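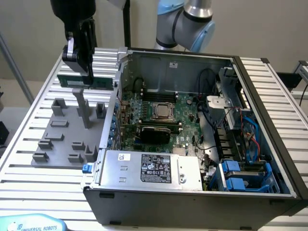

What finger pads should you use for picking up thin boards and cards?

Soft ones, thin ones, and replace them before they look worn. A millimeter of silicone sheet stuck on flat metal fingers does fine for most things. Anything thicker squirms when you push.

More shop tips from the gripper and arm tryouts, in no order. Typed up August 7, 2019, add your own at the bottom.

Comparing two grippers

Same part, same spot, same program. Sounds obvious, we still got it wrong twice. Change the gripper, leave the rest alone. Re-enter the payload and tool center point every time though, or the arm sags or fights you and you end up blaming the gripper.

Do 25 picks before you write down an opinion. First five always look great.

Write down misses as they happen. We had the Wegener at 85 out of 95 and the Varnness at 62 out of 95 on the same memory sticks, and before I added it up I'd have sworn they were close. Half the Varnness misses were one bad pad. Changed the pad, have to run it all again.

Memory sticks and other cards

Grab by the long edges or the ends, keep off the gold contacts. Skin oil is bad, silicone residue is worse.

Use dead sticks for practice. Ask any repair shop, they have a drawer of them.

Open the latches on the slots first, by hand. Opening them with the arm is a seperate project.

Line up over the slot, stop, look from two sides, then go down slow. Push straight. If it tilts even a little back off and start over – leaning on it cracks the slot.

Set the force limit low and creep it up. Kiyoshi Nomura sets his by pushing on a kitchen scale first, cheap and good enough.

Holders and fixtures

3D-printed plates are great for this. Print the slots a hair loose, add a chamfer at the top so the part finds its own way in. Tight slots look nice and eat your afternoon.

Gray or black filament. White glares under shop lights and the camera looses the edge.

Bolt the plate down. Tape creeps. So do clamps if you keep bumping them, ask me how I know.

Mark the plate corners with a scribe so it goes back to the same place.

PC cases on the bench

Lay the tower flat, side panel off, power cord out. Put rubber feet under it or a strip of drawer liner, steel slides on aluminum.

Tie back loose cables before you run anything. A finger will hook one sooner or later.

Keep the arm cable slack on the side away from the case. Then jog to the far corner and check it agian.

Cameras

Lock the exposure. Lock the focus. Auto anything will ruin a comparison.

Shiny metal inside a case throws reflections – a sheet of baking parchment over the lamp helps a lot. Watch the heat, LED lamps only.

Controllers

Save the program under a new name each time. "test2final" is no name. Liliana Sala puts gripper, pad and part in the file name, and hers are the only ones we can find from January.

Pendant within reach, always. Know where the stop button is without looking.

Still to try: the Kesport controller, and the Prornurstead suction cups on bigger cards. Will post numbers when I have them.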